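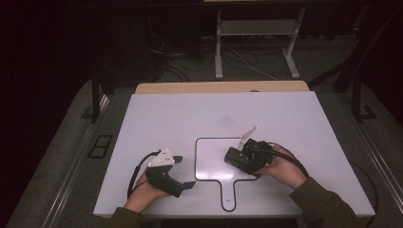

第4章 开放日演示台的设置与操作

最后更新：12月
阅读时间：6分钟

4.1 适用范围

本章适用于 Jiratell 展示中心开放日及预约参观期间的“手持夹爪擦写”演示。演示由一名操作员双手各持一只夹爪完成，对象为带手柄的白色手写板。Hebden 训练场地的固定机械臂演示另见第5章，两者的安全距离与电源要求不同，不得互相套用。

本章由演示组负责人 Hortensia Ccori 审定。各场地如需改动步骤顺序，应事先以书面形式报演示组备案。

4.2 人员与分工

每场演示须配备操作员一名、讲解员一名。操作员应完成 Zakemetti 夹爪基础课程，并在正式接待观众前独立完成一次全流程试演。讲解员负责控制观众位置、回答提问，并在必要时宣布中止。演示进行中，操作员不回答观众提问。

参观团组人数较多时，由讲解员在入口处分批放行。未完成登记的人员不得进入平台区域。

4.3 演示前的准备

1. 确认平台周边通道畅通，地面线缆已理顺，观众行进路线上无裸露线缆。
2. 检查台面。台面应清洁、干燥，不得留有上一场次的胶带、纸屑或笔帽。
3. 取出手写板，平放于操作员正前方。手柄朝向可依操作员的习惯确定，但同一场次内应保持一致。
4. 检查板面边条。边条翘起或脱落的手写板应停止使用，交演示组更换。
5. 从储物柜392号取出记号笔与板擦，核对数量后在交接单上签字。
6. 接通两只夹爪的线缆，在 Skorkon 控制软件中确认左、右两路信号均为在线状态。

注意：左、右夹爪的线缆不可互换。接反后软件仍会显示在线，但开合数据将记录到错误的一侧。

准备工作应在入场前完成。如入场时仍有步骤未完成，讲解员应请观众在等候区停留，不得边接待边调试。

4.4 夹爪的握持与就位

1. 操作员面向台面站立，双肘自然下垂，先持左夹爪，后持右夹爪。
2. 活动手腕，检查线缆长度是否足够。线缆绷紧时，应重新布线，不得强行拉拽。
3. 将两指张开至最大，从手写板上方缓慢下降，使板面进入两指之间的视野。
4. 在此位置保持静止，待讲解员示意后开始动作。
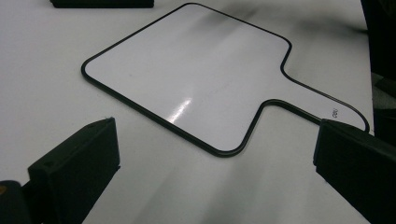

图4-1 夹爪就位：两指张开，手写板平放于台面。

就位时，指尖不得压在板面上。Zakemetti 夹爪的指面较硬，垂直下压容易在光面上留下划痕。如需靠近手柄，应从侧面接近。

顶部照明会在光面上形成反光。反光不影响夹爪动作，但可能妨碍观众看清板面内容，也会影响控制软件中的画面预览。遇此情况，可将手写板略微转动，或由讲解员请观众调整站位。不得在演示过程中关闭顶部照明。

4.5 擦写演示

擦写演示分为书写与擦除两个部分。书写部分以夹爪夹持记号笔完成，擦除部分以夹爪夹持板擦完成。团组停留时间较短时，可由讲解员事先徒手在板上书写，仅演示擦除部分。

1. 将板擦放置在手写板以外的台面上，与板边留出间隔，以便夹爪从两侧夹取。
2. 夹取记号笔，确认笔身稳定后移至板面上方。
3. 在板面上书写简单图形或短词。笔迹应限于板面主体，不写入手柄部分。
4. 将记号笔放回原处，稍作停顿，由讲解员向观众说明所写内容。
5. 夹取板擦，自板面一侧向另一侧平稳移动，直至笔迹清除。
6. 将板擦放回台面，张开两指，双手退回起始位置。

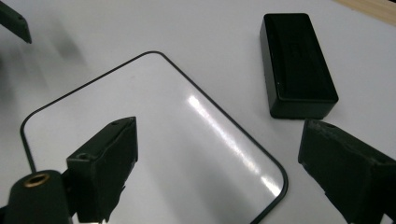 各步骤之间的停顿由操作员掌握，但不宜过长。观众多数是初次接触手持夹爪，动作连贯比速度更为重要。如夹取失败，操作员可重试一次；再次失败时，应放下夹爪，由讲解员转入提问环节，不得徒手代替夹爪完成剩余动作后仍按完整演示登记。

小心：演示期间，观众不得将手伸入台面范围。未成年观众应由随行人员陪同，并站在讲解员指定的位置。

4.6 笔迹要求

书写内容由操作员自行选择，但不得涉及个人姓名、联系方式或与参观无关的标识。笔迹应有足够的粗细和密度，使后排观众也能辨认其位置。线条过细时，擦除前后的差别不明显，演示效果会受到影响。

操作员可选择涂划较密的线团作为擦除对象。此类笔迹覆盖集中，便于讲解员说明板擦的落点与行程。
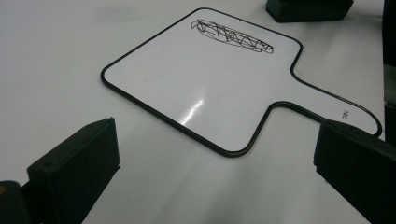
图4-2 板面上缘附近的黑色笔迹。

板面残留淡灰色印迹属正常使用痕迹，可在场次之间以干布清理。清理时应先移开夹爪。不得使用溶剂擦拭手写板的边条，也不得将清洁剂直接喷洒于台面，以免液体沿线缆进入夹爪接头。

4.7 观众体验环节

预约参观可在演示结束后安排观众体验，开放日场次原则上不设此环节。确需安排时，应由讲解员征得操作员同意，并遵守以下规定：

1. 每次仅允许一名观众持握夹爪，操作员须站在其身侧。
2. 体验前取下可能勾挂线缆的饰物，并将过长的袖口卷起。
3. 体验内容限于夹取和放回板擦，不安排书写。
4. 体验结束后，由操作员收回夹爪，观众不得自行放置。

4.8 中止与异常处理

出现下列任一情形时，讲解员应立即宣布中止，操作员放下夹爪并后退一步：

– 控制软件显示任一夹爪离线；
– 线缆缠绕、受压或接头松动；
– 夹爪两指无法完全张开或闭合；
– 观众进入台面范围且未听从劝阻。

恢复演示前，应重新执行4.4节的全部步骤。同一场次内因设备原因中止两次的，该场次取消，夹爪送检。送检时须附上交接单，并注明异常发生在左侧或右侧。

4.9 收尾与登记

1. 退出 Skorkon 控制软件的演示模式，确认记录已保存。
2. 断开夹爪线缆，将左、右夹爪分别放回对应的收纳位。
3. 清除板面笔迹，将手写板、记号笔与板擦放回储物柜。
4. 在登记表中填写场次编号、操作员姓名及中止次数。无中止的，填写“无”，不得留空。

夹爪累计开合满2000次后，无论有无异常，均须送演示组检查指面与紧固件。累计次数以控制软件的记录为准，检查合格后由演示组清零，各场地不得自行修改。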